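Search this site Enter keywords Go
Home Features Interviews Workshop Notes About Contact

Folding towels for a robot that hasn't met one yet
Jun 18, 2018
By Casimiro Olmedo

I'd been talking to Kartini Nasution for maybe five minutes when she asked me how I fold a towel. I said in half, then in half again. "Okay, but where do you grab it first?" she said, and I had no answer at all. I've been folding towels since I was a kid!

Kartini runs the demonstration work at Plakura, a small outfit that teaches robot arms to do laundry (among other chores, but laundry is the one everybody asks about). Her people do the task by hand with printed marker squares strapped to their wrists, and software works out where each wrist went. The arm learns from that.

"We started out with remote control," she told me. "You'd hold the controllers and steer the arm, and it's fun for an hour. Then you try to pick up a corner of cloth and you want to cry." One fold by remote could eat up 11 minutes, she said, and the operators got so careful that they stopped moving like people.
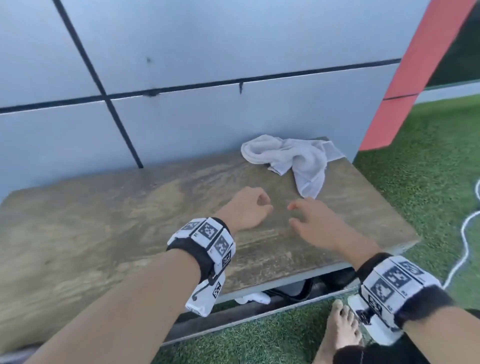
So I asked what changes when you use your own hands. "Speed, mostly. And you fix things without thinking," she said. "You feel the cloth slip and you've already caught it. With the remote you find out when it's on the floor." She still likes remote control for the last bit of training, when the arm is nearly right and needs a nudge, and her coworker Aisyah Liew does most of that.

The bands took a few tries to get right. The early ones had a single marker square, and every time somebody turned a wrist over, the tracking went with it. Now there are squares facing several ways, so at least one should stay in view. They're bulky, though, and I wondered if people fold differently with all that on. "For the first hour, sure," Kartini said. "We throw the first hour out." (I love that. I'd like to throw out the first hour of most things.)

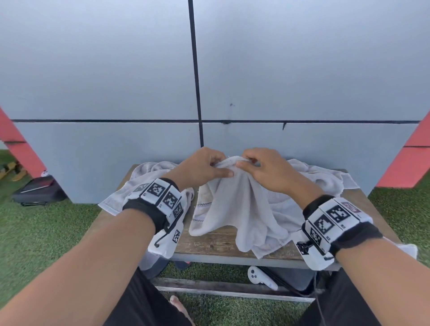
What surprised me was how much she cares about the messy part. I figured the fold was the hard bit, but she kept dragging me back to the start, when the towel's a heap and you have to find an edge. "A neat towel is easy. Give me a bad pile," she said. Her demonstrators are told to crumple things properly between rounds, and she'll send back a batch if the heaps look too polite.

They had 200 good demonstrations when they first let the arm try on its own, and it pinched air. At 2315 it could find a hem on most tries, and she called her mother.

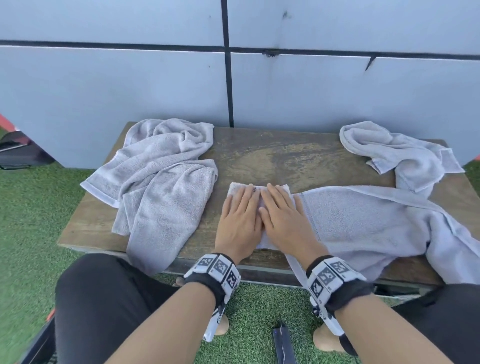 I asked if everyone has to fold the same way. They tried that, with a written procedure and everything, and it made for stiff, odd recordings. These days you pick your own style and stick with it for the session. Smoothing is the exception. "You press it flat at the end, every time," she said. "The arm needs to know what finished looks like."

Next up is fitted sheets, in July, and I laughed out loud when she said it. She didn't. "Somebody has to show it," she said, "so first I have to learn."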